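I've been putting off writing up the Ferkari wool wash because I wanted to give it a proper go first — a whole winter of jumpers, two blankets and one very sorry pair of bed socks. Well, it's had that now, and it's going in the shop.

## Ferkari Wool Wash, 339 ml

It's a no-rinse wash, so you fill a basin, add a capful, push your knits under and leave them alone for 30 minutes. Then squeeze (don't wring!) and dry flat. I was very suspicious of the no-rinse bit and rinsed my first two jumpers anyway, out of habit. The third I left as it was and I couldn't tell it from the others, so I've stopped bothering.
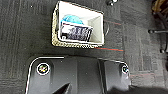
*Words: Anahera Treloar, Trevaskis Wool & Home*

The smell is the thing people ask me most about. There are two: Plain, which smells of very little, and Cedar, which smells like the inside of my gran's wardrobe (I mean that kindly). Cedar fades to almost nothing once the wool is dry. If you're after something that hangs about for days you'll be disappointed, and if perfume gives you a headache, get the Plain and don't think twice.

The bottle has been redone. The old cap leaked in the post and I had some very soapy parcels come back to me in December, for which I'm still sorry. The new one screws down over a little inner seal and so far it's travelled well. Do keep it upright in the cupboard all the same.

**What I'd use it on:** lambswool, merino, mohair, alpaca, and any hand-knit you'd cry over. It's also lovely on the Estunitz blankets, although a wet one weighs a ton and you'll want the bath for it.

**What I wouldn't:** anything with a leather trim, or a coat with a proper lining. Take those to a cleaner.
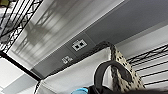 Drying takes longer than you'd like. A thin cardigan is ready overnight at my house, but a thick Omgate fisherman's jumper wants two nights and a turn in the morning. Roll it up in a towel first and kneel on it, which gets out far more water than you'd believe, then pull it gently back into shape while it's damp — cuffs and hem especially. I forgot the hem once and had a jumper with a frill.

### The details

- **Size:** 339 ml bottle, or a 1860 ml refill
- **Scents:** Plain or Cedar
- **Water:** cool to lukewarm
- **Small tester:** 135 ml, Plain only

The refill is the better buy if you knit a lot. It has a wide neck, so use a funnel or do it over the sink. Testers are back in stock too, and they fit nicely in a parcel with a couple of skeins if you're sending a present to a knitter.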